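Okay, slide one, say hi, drink some water. I'm going to talk about the hand grippers we put together at our shared shop, and the two tags on the white one (please don't print your tags on glossy paper!).

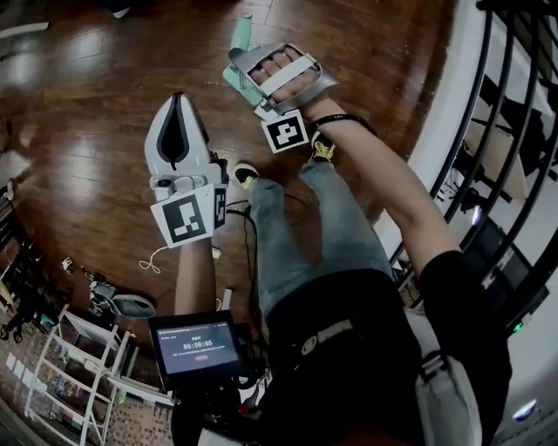 Giang Nông

Timer had just hit three seconds, and I love that. Mention the strap across the fingers on the right hand. We went through 19 versions of the mount before Hằng was happy with it. Pause for questions on cables, there are always questions on cables.

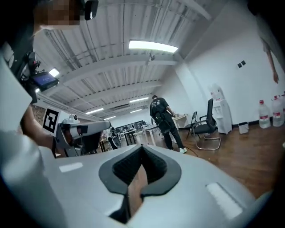

2 min read

Same floor, closer to the tool. Point at the V-shaped notch and its dark gray rim, then at the marker on the other gripper. If there's time, tell the Makidum story!

Recent talks
Wubshet: a sander on a timer
Holo, eight months in
Cheap motors, January meetup

This site uses cookies to remember your settings.

Contact | Back to top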